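Gendura Household Notes
Storage and Cleaning
Updated May 1, 2023

Getting Smells and Stains Out of Plastic Containers

Most food containers are polypropylene, which is slightly porous to oil. Tomato sauce, curry and chili oil carry color into the surface, and warm food carries it deeper. Dish soap takes off the film on top and leaves the rest.

Start with a cold rinse. Hot water on a greasy container softens the fat and spreads it into the scratches. After the rinse, wipe the inside with a dry paper towel, then wash in warm water with soap and a soft cloth. Scouring pads are the main cause of permanent staining.
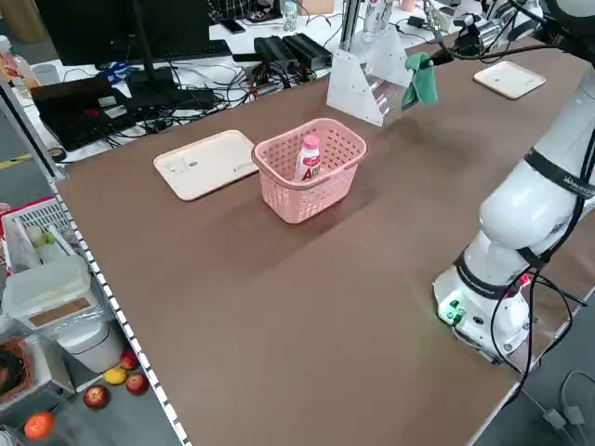 For odor, mix baking soda and water to a thin paste, coat the inside and leave it overnight. Onion and fish may need a second night. Lids hold more smell than tubs, mostly in the gasket channel. Pull the gasket if it comes out, soak it separately and let it dry flat before refitting.

For red and orange stains, set the clean container in direct sun with the lid off. Two afternoons will fade most of it. In September and later the sun is weaker here and the same result can take a week.

Diluted bleach works on what the sun leaves. Use 100 ml of household bleach to a full dishpan of cold water, soak for half an hour and rinse until the smell is gone. Never add vinegar to the same pan - the two together give off chlorine gas.

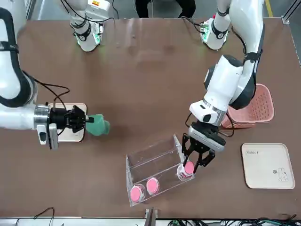 Tạ writes that the sun method did nothing for a turmeric stain on the lid but cleared the tub in one day, and asks whether the lid is a different plastic. Probably. Soft lids are often polyethylene, which takes up oil more readily. Try the bleach soak on the lid alone.

Drying matters as much as washing. Stand containers upside down on a rack with air under the rim, and store them with the lids off. A lid snapped onto a damp tub will smell stale in a few days.

Discard any container that has gone cloudy, sticky or cracked at the corners.
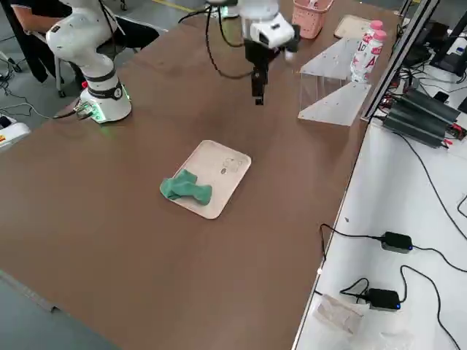 Zerkcombe, in the comments: I keep a spoonful of dry rice in each tub over the winter and change it monthly. No stale smell so far. Does it matter if the rice is old?

Old rice is fine as long as it is dry and free of insects.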